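The Shirt Problem

Every few months somebody in my line of work sends me a number. The latest came from Kadance, a company that pays people to do housework while holding a pair of instrumented grippers, so that a robot may someday do the housework without them. The number was 3,657. That is how many laundry demonstrations they had gathered by April 2023, and the email had the tone of a birth announcement.

I wrote back and asked how many different shirts. It took a while to get an answer. The answer was 26.

I don't want to be unfair to Kadance, who at least answered. Dresa, which sells a competing set, told me the question was "not how we index the data." I have bought data from both, I've trained on both, and I have become a grouch about both. My complaint is with a habit of the whole field, which is to treat a demonstration as a unit, like a gallon. You pour in more gallons and the robot gets better. Sometimes it does. Then you move it to a different bedroom and it grabs a sleeve, lifts, and stands there holding a sleeve.

Think about what a person does in the few seconds before a fold. They look at the heap and decide which bit of cloth is the hem. They may shake it, or flip a layer with one finger, or pull on something and find out it was the wrong something. With grippers in their hands they can't use the finger, so they learn a new trick, and by the second afternoon that trick is all they do. Give the same person the same shirt all day and you get a very pure recording of one person's trick.
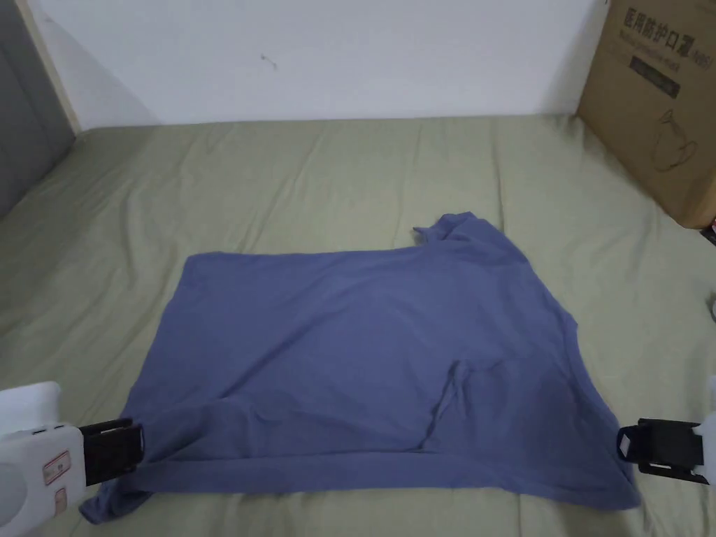

The part I'd pay extra for is the part that tends to get thrown away. Aušra Adomaitis ran collection for a project called Eker and kept a log of every take her reviewers rejected. Out of 1,480 takes, a great many had been dropped for what the form called hesitation. The collector grabbed a corner, let go, tried another. The reviewers had been told to keep it clean, so they kept it clean. She argued for putting the hesitations back and lost. Her managers were paid by the accepted take, and a reviewer who starts accepting messy ones looks like a reviewer who has stopped trying.

So the model learns from people who never make a mistake, and on the first day it makes one, it has no idea what comes next. We knew this about driving a long time ago. I can't work out why we have to learn it over again with laundry.

Ott Toom, who disagrees with me about most of this, says I'm describing a problem of size. Get enough collectors in enough homes and the tricks average out, the mistakes slip through the reviewers, and the variety takes care of itself. He may be right. I've asked him what "enough" is and he has given me three answers in two years, each bigger than the last. His side never has to be wrong, as far as I can tell. It only has to be early.

What we did at Kwon was small and a bit dull. We took 15 garments, none of them alike, and told collectors to start each take from a mess somebody else had made. We kept the fumbles. We paid by the hour, which our finance people hated, and the collectors slowed down, which they hated more. The policy we got was better at recovering from a bad grasp and slightly worse at a perfect start. I can't claim it settles anything. It was one table's worth of clothing and we didn't have the money to run it again.

But I'd like the next email I get to tell me how many shirts, how many hands, and how many takes went in the trash and what for. If a seller can't say, I assume the answer is bad and I offer less. So far two of them have taken the lower price without an argument.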